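Courses > Textiles and Everyday Life > Week 3 Handout
6 min read

Week 3: The Household Cloth and Its Discontents

Reading for this week is the Janent chapter on linen cupboards. It is long. Skip the appendix on starch unless you have a personal stake in starch.

Keep one question in mind as you read: when did a cloth left in a heap become a moral failing?

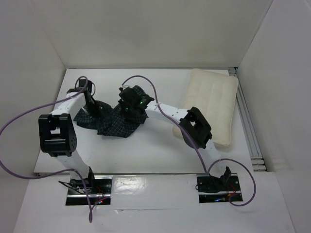
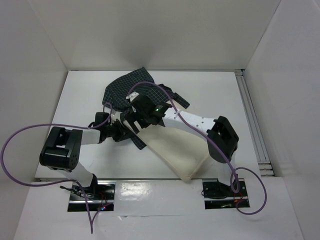
Leopoldo Ocampo objected last term that the heap was never the failing, only the heap that visitors could see, and that his grandmother ran a spotless parlor in front of a back room like a landslide. I have been teaching his objection ever since, without paying him.

It fits the evidence from Floltville. The household manual printed there gives 16 pages to folding and one paragraph to washing. Napkins get a diagram each. Dishrags are told to go in a drawer. The author plainly assumed that guests would inspect the napkins and had the manners to leave the drawer alone.

Terms to know

Show linen: cloth kept for company. Often the best-made thing in the house and the least used.

Working linen: everything else. Mended, cut down, mended again, and finally used on the stove.

Turning: slitting a worn sheet down the middle and sewing the outer edges together. It bought a few more years and put a seam right under the sleeper, who was expected to be grateful.

The Wevska inventory

The Wevska household listed 354 pieces of linen, sorted by room and by state of wear. The categories run from "good" to "fair" to "for the boys." Look at how the table linen is entered first, in a neat hand, and the towels last, in what I can only call a sulk. Okeke reads the order as a ranking of value. I think the clerk was tired — but Okeke has published on it and I haven't.

For next session

Write up to 2,000 words on one cloth object in your own home: who bought it, who washes it, where it goes when company comes. "I don't own any cloth" was submitted last year and did not pass. Papers are due by noon. The box outside my office is emptied at one minute past, by me, with some enthusiasm.

3 comments | 16 shares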